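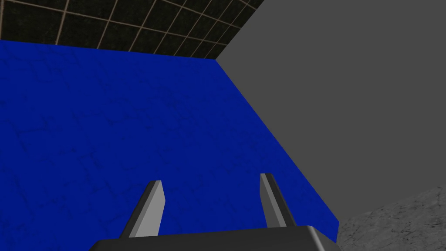
Wrist view renders, texture randomisation and how many demos to keep
Simulation and data collection > Manipulation

skandel_dan
Start-of-episode wrist view from the current batch, attached at the top. Simulated kitchen, two-finger gripper, fingers apart and nothing between them. The task is pick and place from the worktop. We are building a training set of teleoperated demonstrations and the surfaces are randomised per episode, so the blue veined top is one draw out of the texture pool.

Numbers so far: 1,396 demonstrations accepted, 54 rejected by the success check, 26 worktop textures in the pool. Policy is behaviour cloning with a wrist view and a fixed side view as inputs, plus joint positions.

Two questions.

1. Is there any point in surfaces this far from a real kitchen? The blue is very saturated.
2. At the start of many episodes the wrist view contains no object at all. Do people trim those steps or leave them in?

marl_pit
1. Yes. The policy should learn that worktop colour carries no information. If every texture is a believable beige or grey, you have told it that beige and grey are safe and said nothing about the rest. We had a policy trained on pale tops only, and it stalled over a dark green bench.

2. Leave them in. The approach has to be learned from somewhere.

Gantry54
Disagree with marl_pit on the first point. Wide randomisation costs capacity. With 1,396 demos you have little to spare, and the network will spend part of it on learning to ignore veins. I would keep most of the pool near the target kitchen and let a small share go wild. What is the target?

skandel_dan
Target is the Skandelholm test kitchen. Plain matt worktop, light colour, tiled wall behind. So the dark tile with the pale grout in this episode is closer in layout than in colour.

Gantry54
Then I would look at the plain grey plane on the right before arguing over the blue. It has no texture whatever. The tiles have speckle, the patch in the bottom corner has a granite sort of grain, and the grey is one flat value. Is that area in the randomisation?

skandel_dan
Checked. It is not. The pool is applied to worktops, walls and floor by material name, and that surface has a default material that matches none of the three. It has been the same grey in all the accepted episodes.

marl_pit
That matters more than the blue. A constant region next to the worktop edge is a landmark. The policy can use the size and angle of the grey area to work out where the wrist is, and it will do well in simulation for the wrong reason.

quillfeather
Can you patch it without recollecting? If you store simulator states and actions you can replay and render again with new materials. If you only kept the pixels you are stuck.

skandel_dan
States are stored at every control step. Replay is open loop on the saved states, with no physics, so the outcome can't drift. Rendering the lot again takes 17 hours on our machine.

quillfeather
Then do that and stop worrying about the current images. While you are there, draw more than one texture per demo. Same actions, different pixels. We use Marwat for the render queue and it copes with this fine.

Hina Siddiqui
I look after the collection side at Plasano. A few points from doing the same exercise.

Rendering each demo several times helps with appearance only. It gives you no new approach paths, grasps or object positions. Please report the number of demonstrations and the number of rendered episodes separately. I have read too many write-ups where the second was quoted as the first.

On the empty start: I side with leaving the approach in, but check for idle time. Our operators often paused before the first movement, and those steps taught the policy to sit still. We cut every step before the first command above a small threshold, and nothing after it.

On lighting: there are no strong shadows from the fingers on the worktop in your render. A real wrist view under ceiling lights will have them, and they move with the gripper. I would randomise lamp position before adding a 27th texture.

marl_pit
Agree on idle steps. Should have said that. Leave the approach, cut the pause.

Gantry54
Lighting yes. I would also move the camera mount a few millimetres and a degree or two between episodes. The palm housing and both fingers sit in the view the whole time, so if the real mount is slightly off, the fingers land on different pixels from anything in training.

quillfeather
Careful with that one. The side of the finger the camera sees is useful for judging the gap. Too much jitter and the gripper closes early. We went to five degrees in the Gisimeo project and had to come back down.

Gantry54
Five degrees is a lot. I said one or two.

skandel_dan
Thanks. Plan as it stands:

– give the grey surface a proper material name and put it in the pool
– render again from stored states, three draws per demo
– lamp position randomised, shadows on
– mount jitter up to one degree
– trim idle steps before the first command

I am keeping the blue. Gantry54, I will run a second set with the pool weighted towards light plain tops and use the same demos, so the two can be compared.

Gantry54
Fair. Use the same held-out object positions for both, and test on more than one seed. With a set this size the seed can move the result more than the textures do.

Hina Siddiqui
And look at the 54 rejects before you throw them out. If they cluster at one corner of the worktop, your accepted set has a hole there, and no amount of rendering will fill it.

skandel_dan
Had not looked at that. Plotting object start positions for the rejects now, will post when the first render set is through.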